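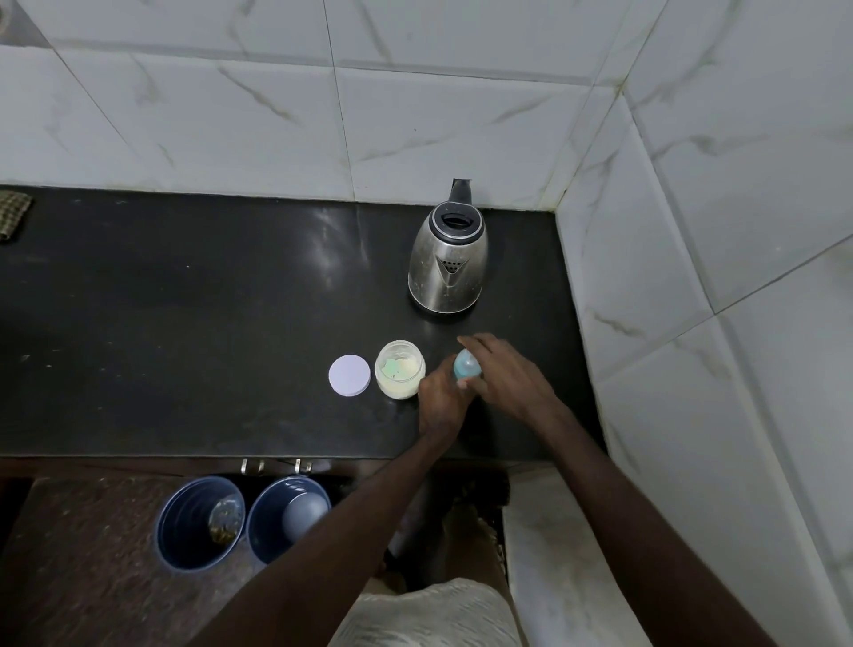 **Equipment planning for household task recording** is the work of deciding what to buy, borrow or do without before a robotics group starts gathering examples of everyday chores. The term covers head-mounted cameras, spare batteries, storage, and the ordinary kitchen goods that people handle while the camera runs. It is usually treated as a branch of automation budgeting, though a good part of it looks a lot like a grocery list.

## Background

Early plans tended to put nearly all the money into the robot itself and leave the recording side to whatever was left over. The Indgate project, which set out to teach a two-armed machine to help with small kitchen jobs, took the other road and bought its recording kits first. Eight kits were ordered in February, and three more were held back until the first homes had been visited and everyone had a better idea of what was wearing out (mostly straps, as it happened, and a good many charging cables).

## Choosing the chores

The chore decides the shopping. Closing a baby bottle, with one hand on the lower part and the other over the cap, calls for a view that takes in both hands and a fair bit of counter. Small lids, scoops and clear jars are hard for many cameras to pick out, and so are shiny kettles and polished stone, so planners who expect such things often set money aside for a better lens before they think about grippers.

## Budget lines

A plan in the Indgate style, later picked up by the Leva workshop, commonly lists:

- cameras and head straps
- storage drives, bought in pairs
- household goods and their replacements
- payment for the people doing the chores
- the robot arms, with service and spare fingers

Leva kept 23 percent of its budget unspent until the fifth month, a habit its planners recommended warmly to anyone who would listen.

## Buying and leasing

Makhubela, a supplier of light robot arms, offers both sale and lease, and smaller groups generally lease until they know how much reach they need. Counter depth matters a great deal here, as does the room left beside a wall.

## See also

- Jandari cost sheet
- Wearable cameras
- Service contracts for robot arms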